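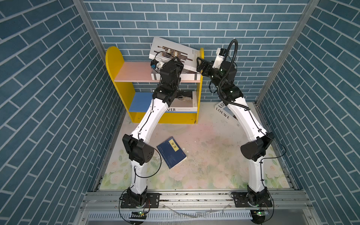

The yellow shelf with the pink board. Big striped book on its way up or down.

Quick one this week. I got 30 minutes on the phone with Noelia Cabello, who sets up reading corners for small kids, and I typed as fast as I could. Apologies for the notes-y feel. I wanted to talk shelves. She wanted to talk shelves more than I did, so good.

Her main project right now is the children's corner at Aguirre, the after-school place behind the bakery. Blue brick wallpaper, pale mat with pink roses on it, yellow bookshelf. I asked who picked the colors.

"Me, mostly. The wallpaper was a fight. People said bricks are for a pub. But blue bricks with the white lines, it's calm, and then you put yellow in front of it and a three-year-old can find the shelf from the door."

The shelf is low, with yellow sides that are round on top, a pink board and a blue one under it. She found it second hand in March through Bamunent, the resale site. No instructions in the box, some screws missing. She put it together twice. First time the blue board went in the wrong way round and she didn't notice until she tried to stand a picture book on it.

"You sit on the floor and you say bad words. Then you take it all out agian."

Why round tops, I asked. Heads, she said. Kids run, kids fall over. Also she just likes them.

We got onto big books. Everybody who buys a kids' shelf buys it for the little square board books, she says, and then somebody's grandmother turns up with a big one and it won't go anywhere. Her rule is the large ones get two hands, one each side, and they go in last. She makes the kids do it that way too. Works most days.

"If you pull a big book by one corner the cover goes. I've taped so many covers. I buy tape by the bag."

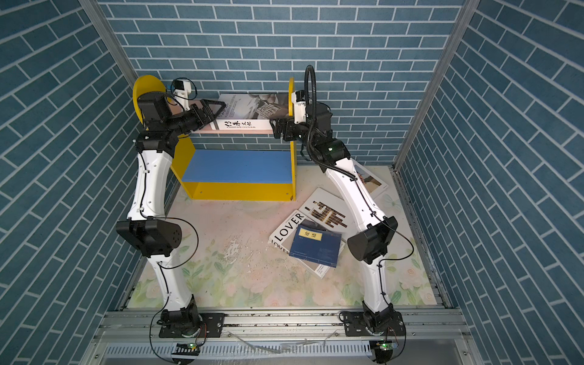

Blue board, nothing on it. Screw holes showing along the bottom of the yellow front.

On the screw holes: yes, she knows. Someone asked her if she was going to fill them. No. She says if a board needs moving she wants to be able to see where the screws go, and a kid has never once complained.

I asked about leaving a shelf empty. I do the opposite at home, every inch jammed. She got pretty firm here.

"Empty it. Once a month, everything out, on the mat. You wipe it and then you only put back what they read. The rest goes in the cupboard and comes back later and they think it's new."

Aguirre owns almost 500 children's books, nearly all donated. She would never put out more than 50. I said that sounds stingy. She laughed and said try finding one dinosaur book in a pile of 500 with six kids asking you at once. Fair.

The mat, then. It's the one thing she'd change. Pretty, everyone says so, but a light floor shows every crumb and speck. She sweeps, it's back. Snack time is supposed to be at the tables. Supposed to be. She looked at a darker one from Fulex and decided it was ugly, so the roses stay for now.

Open back on the shelf? Doesn't bother her. You can see the wallpaper between the boards and she likes that. Things do get pushed out behind, so she keeps it up close to the wall and checks when something goes missing.

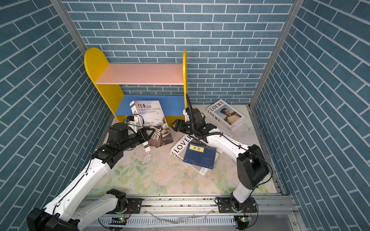

Page last changed: Dec 4, 2022 (fixed a name, added the bit on grown-up books)

I'd left this part out the first time and Noelia wrote to ask where it went. So. Not everything she shelves is a children's book. There's one with a white cover, Chinese calligraphy on it and "HERITAGE CULTURAL" in English, and a photo of hands working on something dark and carved. No cartoon anywhere. I asked what a four-year-old does with that.

"Looks at the hands. They ask what are the hands making. Then we talk for ten minutes and I haven't read one word. I can't read most of it anyway."

She likes a book like that on the lower board, down where they sit. Cover out if there's space. Spines mean nothing to a kid who doesn't read yet, she says, they're looking for the picture.

Last thing, money. The whole corner, shelf and mat and wallpaper, came out of a small grant from Endenance and she didnt want to say how much. Less than you'd think. Most went on the wallpaper paste, she said, and then said she was joking, and then said only a bit.

If you have big picture books going spare, drop them at Aguirre any afternoon, at the side door. No more board books please, they have plenty. Tape also welcome.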